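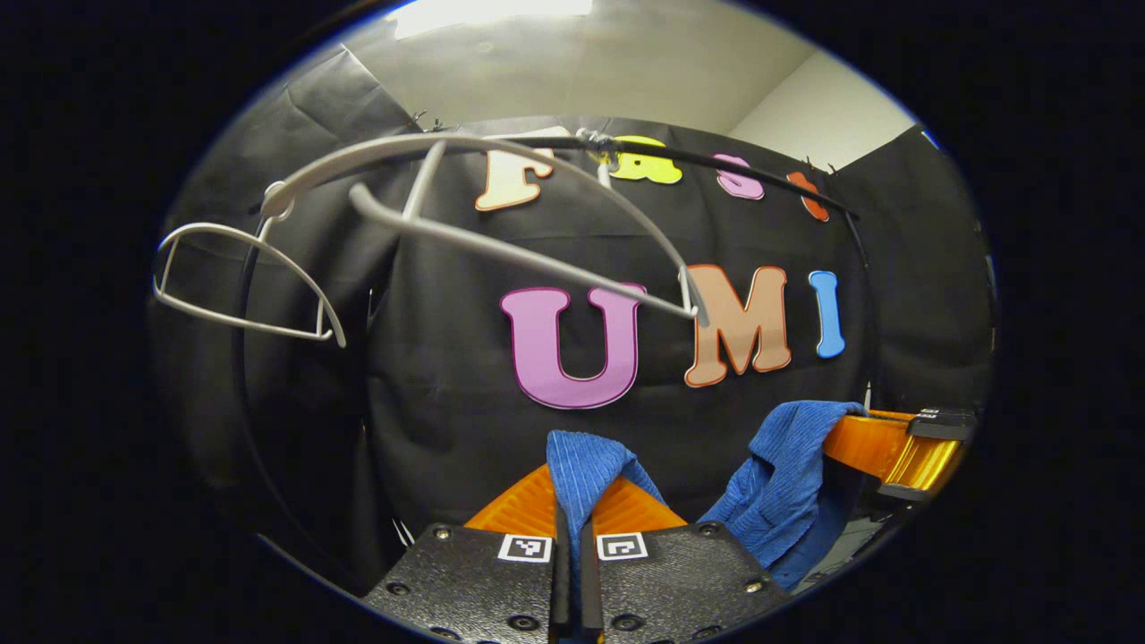 Cut-out letters on a black fabric backdrop.

Reissues have become too long, and I say that as someone who buys them. The new Filtenia box runs to five discs and costs more than I spend on records in most months. The album it celebrates lasts 33 minutes. Everything else is demos, alternate mixes and a concert that was already easy to find.

I played all of it once. Two of the demos are good, and one, with only voice and piano, is better than the finished version. I would have paid a fair price for the album and those two songs on a single record. That was not on offer.

The label, Sosik, pressed 3000 copies and numbered them. Mine is 396. The number adds nothing to the sound, but it does help the resale price, and I suspect a fair share of the boxes will never be opened.

Compare the Meltimum reissue from April. It has the original running order, a careful new master and one unreleased duet at the end. The notes fill four pages and say who played what. I have had it on most evenings this month, usually while cooking.

Labels will say that collectors want everything. Some do, and a download would suit them well enough. An album was edited by the people who made it - songs were dropped for a reason - and putting every scrap back buries their choices.

De Smet is next in line for the box treatment, with the track list still to be settled. I hope somebody at the label is willing to leave things off it.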